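Nament Support Portal
Home > My tickets > Ticket 162

Subject: Demo sim loads with black bars and the wrong start pose, open day coming up
Status: Resolved
Raised by: Tianyou Kang
Assigned to: Everett Quintanilla
Product: Iltau kitchen simulator, visitor mode

Tianyou Kang, 9:10
Hi all, hoping somebody can help me out before our February open day! I look after the demo corner at Tolentino, and we've got the Iltau kitchen running on the big telly by the front door so visitors can have a go at driving the arm with the handset. It went down a storm last year (we had to prise one lad's grandad off it) and I'd like it to behave itself again.

Two problems. The first is that when I start visitor mode, the arm comes up in a different pose every time. Sometimes it's neatly over the worktop, sometimes it's folded right back and you can't see the gripper at all, which is a rotten start for a person who's never touched the thing. The second is that I get a black bar across the top and another across the bottom of the view. On my laptop it's the same as on the telly, so I don't think it's the telly.

What I've tried so far: restarting (obviously), a different handset, swapping the cable, and putting last year's settings file back in. That last one made it worse, the fruit all vanished and I had to put the new file back. Any ideas?

Everett Quintanilla, 9:48
Morning Tianyou. Please don't use last year's settings file, the object names changed and it will drop anything it can't find. Can you tell me which layout you're loading, and whether "random start" is ticked on the Visitor page? Please also send the log from a fresh start, with the handset unplugged.

Tianyou Kang, 10:25
Ah. Random start was ticked. I'm sure I didn't tick it, but there's only me and the office cat with a login, so I'll take the blame. It's the Cidow layout, the one with the marble worktop.

I've unticked it and the arm still moves about between starts. Not as badly, though! Before it was all over the shop and now it only seems to drift a bit, mostly in the wrist. Log from the fresh start:

visitor mode: on
layout: cidow
random start: off
start pose: not found, using last pose
handset: none
view: fixed shape, fit to window

I can see it says "not found" but I haven't a clue where it's looking.

Everett Quintanilla, 10:52
That's the cause. With random start off it looks for a saved pose belonging to the layout, and if there isn't one it picks up wherever the last person left the arm. The steps are:

Open Cidow in edit mode and leave visitor mode off.
Drive the arm to where you want visitors to begin.
Choose Save pose, then Use for this layout.
Close the editor fully before going back to visitor mode.

On the bars: your log has "fixed shape, fit to window". The view keeps its own shape and fills the leftover part of the window with black. You can switch to "fill window", but it trims the sides, and on Cidow you'd lose part of the tray. I'd leave it as it is.

Tianyou Kang, 11:40
Right, good news and a daft question. I did all that and my first go didn't save, because I hadn't closed the editor (I'd only minimised it, sorry, you did say fully). Second go, it stuck. I've put the gripper over on the left with the fingers together, so people have the plate to aim for and plenty of room before they knock anything. Started it 6 times after that and checked the pose readout on each one, and the numbers matched every time. So pleased!

Here's where I've got it now, on the telly settings: 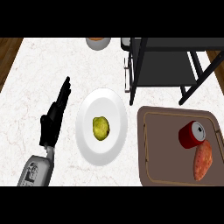

Cidow layout, new start pose, view set to fixed shape. Pear on the plate, can and sweet potato on the tray.

I tried "fill window" just to see, and you're right, it chops the tray, and I want the tray in because the second task is going to be the sweet potato. I'll live with the bars. My colleague reckons they make it look like a film anyway.

Daft question: can I have it go back to the start pose by itself when somebody wanders off? Last year I was forever leaning over people to press reset, and I'd love to be able to drink a cup of tea while it's hot.

Everett Quintanilla, 12:05
Not daft. Visitor page, "return when idle", and set it in minutes. I'd suggest 2 for an open day. Any shorter and it resets on people while you're explaining the handset to them. It puts the objects back as well as the arm, unless you untick "include objects".

Tianyou Kang, 13:30
Lovely, that's working. I left it set to two minutes, shoved the pear off the plate, went to fetch the leaflets, and when I got back the pear was on the plate again and the arm was home. I've left "include objects" ticked.

One tiny thing for whoever writes the help pages: "Use for this layout" is greyed out until you've given the pose a name, and it doesn't tell you so. I sat clicking at it for ages like a lemon. Mine's called "front door" now, if you ever need to find it in the logs.

Happy for you to close this. Thanks ever so much, Everett, and if you're over our way in February come and have a go, the queue's shortest first thing.

Everett Quintanilla, 13:44
Thanks, I've passed the greyed-out button on to the help pages team. Please save a copy of the settings file now that it's right, and keep it somewhere away from last year's. Closing as resolved. If it goes wrong again on the day, reply here and the ticket will reopen.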